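Running a Nitrogen Adsorption Test on a Porous Catalyst

Weigh the empty sample tube, add the catalyst powder, and weigh it again. The Civska method calls for enough material to give a stable reading. Degas under vacuum for 11 hours before the tube goes on the analyzer.

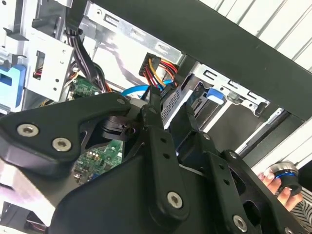
Surface area is calculated from the low-pressure part of the curve, so leave the default pressure table alone. The Drerkine analyzer writes raw data to its control computer and can fill the drive on long runs. A desktop tower with the side open and a drive cage inside is easy to expand. Export each run as plain text as well – the native format changed in October.

Subtract the blank run, then fit the points. A silica support that reads 1630 square meters per gram should be run again.
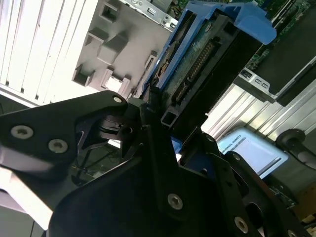
One reader, Ramanauskas, wrote that two blanks per batch gave a steadier baseline than one, and that the second should be run after the last sample. We now do the same.

Store the fitted curves under the sample number. The Alik script reads up to 4000 points per file and stops with an error above that.
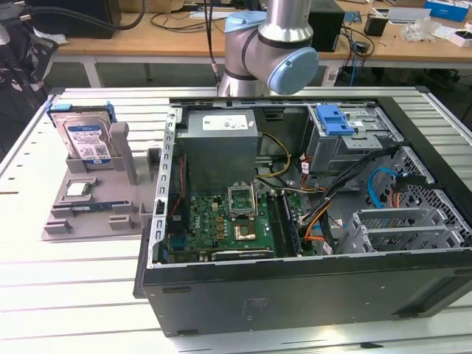 Open desktop tower on its side, with motherboard and power supply.

Last updated 01/09/2026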